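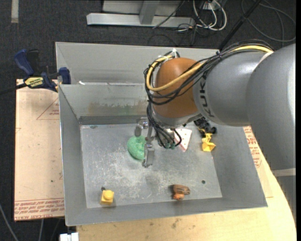

Olemum Toy Library Opens Second Branch in Romness

ROMNESS, Aug 31, 2022 – Families in Romness can now borrow toys, puzzles and board games the same way they borrow books. The Olemum Toy Library has opened its second branch on the ground floor of the old Rultorano building, and 61 families signed up before the doors were even unlocked!

Membership is free for anyone living in the town or the nearby villages. Each family can take home up to three toys at a time and keep them for a month.

"We started in March with a borrowed room and a lot of shelving to put together," said Ülle Petrauskas, who heads the library. "Children grow out of toys so fast, and it's a joy to see a good puzzle or a train set go on to the next house and the one after that."

The new branch opens with 208 toys on its list, sorted by age from babies up to 12. Most were given by local families. Another 59 came from the Onsri preschool, which closed one of its classrooms this summer and wanted its things to stay in use. There is a corner for trying games before checking them out, plus a low table for toddlers (parents are welcome to sit on the floor too).

Safta Preda, who runs the Romness desk, is already planning a board game evening for teenagers and a repair afternoon where people can bring in toys with missing wheels or loose seams. "Lucian Pîrvu has offered to teach basic sewing repairs, and I'm hoping to be his first student," Preda said.

The branch is open in the afternoons from 2 to 6. To join, bring proof of address and fill out a one-page form at the desk. Clean toys in working order can be dropped off during the same hours. Large outdoor items can't be accepted for now.

Press contact: Alina Jitaru, Olemum Toy Library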